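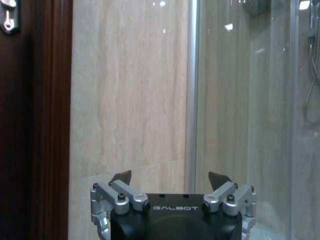
Bathroom door swells shut every winter??
Asked by Latifa B. - Litcombe

Wood door to our bathroom sticks bad after showers. Fine in summer, weirdly. Already sanded the top edge once, didnt help. Do I need a new door? Kollow quoted me $488 and that seems nuts.

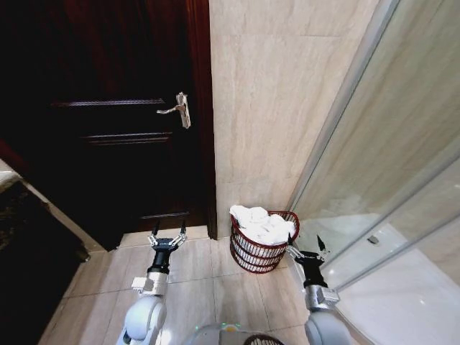 Where does a door usually rub first when it swells?
Latch side, up near the top corner. Slide a piece of paper down the gap and mark where it catches.

Answer 1 (3 votes)
Don't buy a door. Check hinge screws first, top one is usually loose. Then the fan. Ours ran way too weak, put in a bigger one for $155 and by March the sticking was gone. Also leave the shower door open after so it drys out. 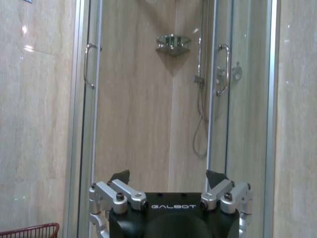 Glass shower door with a curved chrome pull.

Answer 2
Bare edges. If you sanded and didnt seal it the wood just drinks up steam. Take it off the hinges, let it dry out a few days, seal top AND bottom - everybody skips the bottom. Two coats.

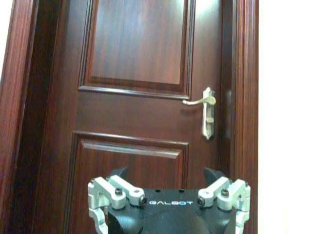

Raised-panel door, dark reddish-brown.

Answer 3
same problem here, following

Latifa Belhaj, Feb 14, 2018: thx, top hinge was loose. Sealing next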